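Planine remote teaching work, progress report
To: Branislav Murín
7/6/25

Hi Branislav,

You asked for something you could read over a coffee this time, so I've left the big tables in the shared folder and I'm just going to tell you how it's going. Short version: good, a little behind on one task, and I'm happier with the recordings than I was in the last report.

We now have 2251 demonstrations recorded, all driven by a person through remote control. Of those, 1628 have been through review and kept. Another 191 were thrown out, mostly for the same old thing, which is an operator stopping halfway to think. The arm just hangs there, and when you train on that the policy learns to hang there too (it's very good at it!). The rest are waiting for Furtado to go through them, and he's been told to be picky.

The operators are the part I'm most pleased about. We have seven people trained on Dustgate now, and the new ones get comfortable much faster than the first group did. I think that's mostly because I stopped explaining the controls for an hour up front. They get ten minutes of talk and then they drive. They bump into things, they laugh, they slow down, and by the afternoon they're recording clips we can keep. I also moved the practice sessions away from the recording sessions, so there's no pressure to get a usable clip on day one.

Then there's the plug and power strip task, which is the one you always ask me about.
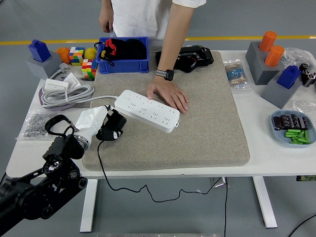
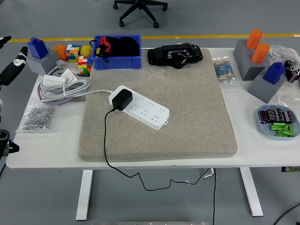 Plugging in is still the hardest thing we've asked an operator to do, and it eats the most time per clip. Lining up the prongs by remote control is slow because you can't feel the contact the way you would with your own fingers, so people creep up on it, back off, and creep up again. We've been setting the strip at a slant on the felt mat, and I'd like to keep doing that and add more angles — the early clips all had it square to the table and the policy fell apart as soon as we turned it. The black adapter at the end of the strip is the kind of plug I mean when I say "big plug" in the task sheet. It hides the socket from the operator when it's in the gripper, and I'd like to record a lot more with that shape before we go near the small white ones.

I did try showing the task by hand as well, with the operator physically guiding the arm through the motion. It's lovely for getting the wrist angle right! The trouble is that your own arms end up in front of the camera for half the clip, so I wouldn't use those for training as they are. What I do use them for is teaching the operators. They guide it once by hand, feel where the plug wants to go, and then go back to the remote control with a much better idea of what they're after. I'd like to make that a regular step for new people.

On the software side, Nirnex is doing what we need. The trimming tool saves Furtado a lot of scrubbing back and forth, and we can tag a clip as "hesitated" or "regrasped" while it's still fresh. The one thing that bugs me is that it loses the operator's notes if you rename a session. I've asked everybody to stop renaming sessions until that's fixed, which is not much of a fix, I know.

What's late: sorting small parts into containers. I had planned to be finished with it by now and we're maybe halfway. I pulled two operators off it to help with plugs and I'd make the same call again, but it does push sorting back, and I'd rather tell you now than in October.

What I need from you is a yes or no on two things. First, can I have a second set of gripper fingers with a softer pad? The ones we have slip on smooth plastic and we lose clips to it. Second, are you OK with me holding the next round of training runs until the review pile is cleared? I'd sooner wait than train on clips that haven't been looked at.

Call me if any of this sounds off. I'm at the bench most mornings.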